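The Assessor's Minute

The Traridthorpe Institute for Workplace Equipment received the application in April 2022. The applicant was Prila, the product was a rehearsal service for robotic arms, and the name on the covering letter was that of Mr Yusri Pasaribu, Head of Client Relations. The service was called Melska. Under its terms a client sent in the measurements of a workroom, and Prila returned a rendered copy of it in which an arm might practise its duties before being let loose on the real one.

The Institute assigned the matter to Mr Usman Janjua, Assessor (Second Grade), who had spent 20 years on the testing of lifting gear and had asked for nothing else.

Mr Janjua read the service agreement twice. It provided for 275 hours of rehearsal, a written report, and the right to repeat any session without further charge. He underlined the last of these and wrote in the margin: "Until when?" No answer could be found in the schedule, and he opened a query under the usual heading.

He was then given a desk, a screen and a login, and was asked to observe. The sessions took place in the evenings, when the building was quiet. He would enter his name, select the client's file, and wait for the room to be drawn.
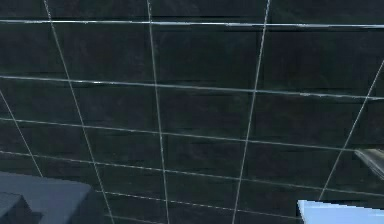 Mr Janjua kept a minute of each session, as the rules required. The early minutes were brief. "Session opened. Arm responsive. Session closed." By the third week they had become longer. He recorded that the arm had been asked to approach a given cell of the floor and had done so, and that he had found himself leaning forward in his chair. He struck out the second part and initialled the deletion.

On the following evening Mr Pasaribu attended in person. He was a courteous man with a large umbrella, and he wished to know whether the Institute had formed a view.

"The Institute does not form a view until the end of the period," said Mr Janjua.

"Of course. And you yourself?"

Mr Janjua considered whether he was permitted to reply. The guidance allowed an assessor to comment on matters of fact.

"It never complains about going back to the beginning," he said. "I have trained 3 apprentices. I should have liked to give each of them a room like that, where they could get it wrong."

Mr Pasaribu asked if he might quote this in the company's literature. He was told that he might not.

The report was issued in June. It found that the service met its stated purpose, that the instructions were clear, and that the client at Mandagi, whose workroom had been used for the trial, had raised no objection. It noted 2 defects. The first concerned the printed index to the manual. The second was the absence of any closing date on the right of repetition, which the Institute considered generous but irregular, and which it invited the supplier to correct.

Prila corrected the index. On the second point Mr Pasaribu wrote that the company had reflected with care and preferred to leave the clause as it stood.

Mr Janjua placed the letter on the file. He ought then to have returned his login to the second floor, and a form was sent to him for that purpose. He completed it in full, save for the signature, and put it in the drawer with the lifting tables. At half past six he entered his name, selected the client's file, and waited for the room to be drawn.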